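Slide 5: Table preparation at Stulholm – what changes for staff
Speaker: Nilmini Talukder, Workplace Services, Carico

Good afternoon. Anqi Lei has covered the equipment. My part concerns the 11 colleagues in the dining team and how their duties are being revised.

Place settings have until now been laid entirely by hand, up to 200 for a full service. Under the new arrangement the arms take on part of the repetitive handling of cutlery and bowls. Colleagues remain responsible for the standard of every table.

[PAUSE. Allow the room time to look.] 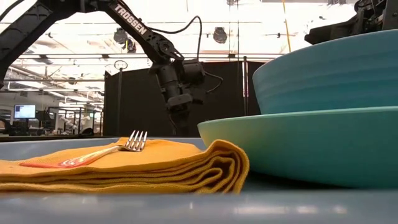

Arm and gripper above the table, with a fork on a folded napkin and two stacked bowls.

Three posts will be regraded in July to include supervision of the arms. Training is given in paid hours. No member of staff will be asked to work beside the equipment before completing it.

Staff have asked who answers for a badly laid table. The shift lead does, as at present. They have also asked whether output records will be used in appraisals. They will not, and this is set out in the written agreement.

[Refer questions on pay to the handout. Next slide: rota.]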